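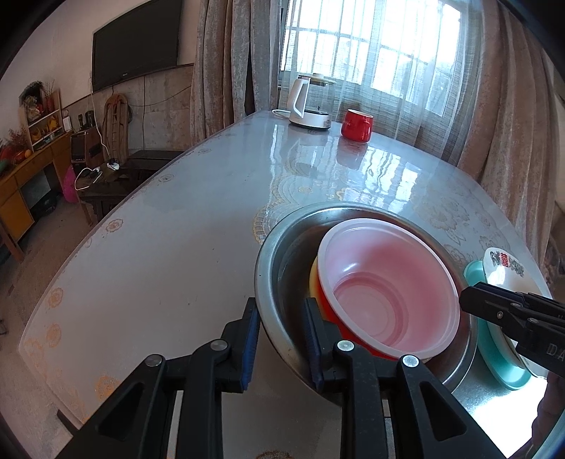

Department of Food-Contact Materials, Dekance Laboratories

The department tests articles that touch food in homes, cafeterias and small restaurants. Work is carried out at the Sultville site, on the second floor of the Iyer Building. Clients are mainly importers, glaze suppliers and molding shops that need migration data before a product line is released.

The department started as a single bench within the water chemistry group. It became a separate unit when requests for lead and cadmium release tests on glazed ware exceeded what that bench could schedule. Plastics were added later, followed by metal articles and silicone.

Scope of testing
Ceramic and glass articles are filled with dilute acetic acid and held at room temperature in the dark. The extract is then measured for lead, cadmium and, on request, cobalt and barium. Rims with overglaze decoration are tested separately from the food surface. Plastics are tested for overall migration into water, acid and oil simulants, at time and temperature settings that match the stated use. An article with no stated use is tested at the hot-fill setting, 40 minutes longer than the short program.
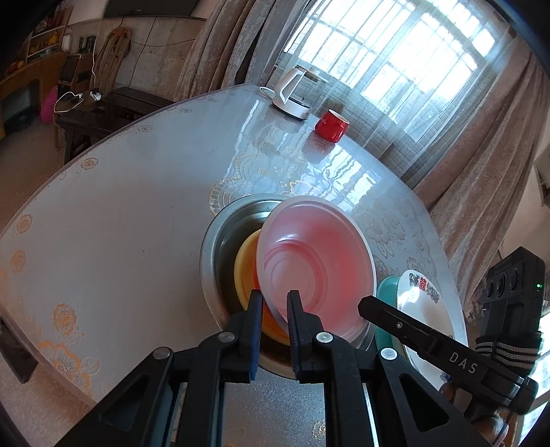 Steel and plastic basins, household sizes

Stainless steel is tested for nickel and chromium release. Coated metal is accepted only if the coating supplier is named on the intake form. We don't test wood, bamboo or paper - those requests go to our partner laboratory, Nutenar.

Samples and records
Each test requires 3 identical articles. A fourth is kept as a reference piece until the report has been closed. The reference store holds around 1000 pieces, shelved by material and then by intake number. Results are recorded on Form 458, and a copy is sent to the client with the report. Raw instrument data is released on written request.

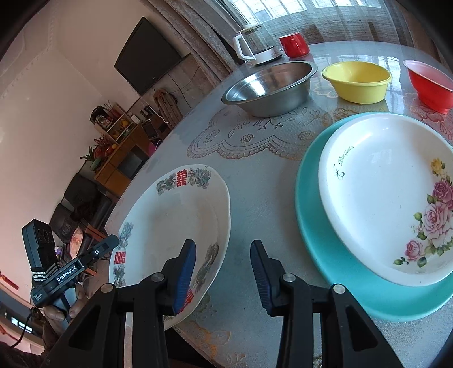

Oval serving plate with decorated rim

Staff
Kiran Saxena heads the department and signs all reports. Murali Kurian is responsible for the ceramics bench and for acid extraction. Annick Thibodeau runs the plastics section and sets the simulant schedule. Inna Fedoruk handles instrument calibration and the yearly proficiency rounds, which are held in October. Lavanya Varma manages intake, storage and client correspondence.

Deliveries
Samples are received at the rear entrance until 3 p.m. Pack each article separately, and put the intake form on top of the contents - forms taped to the outside of the carton tend to get lost in transit.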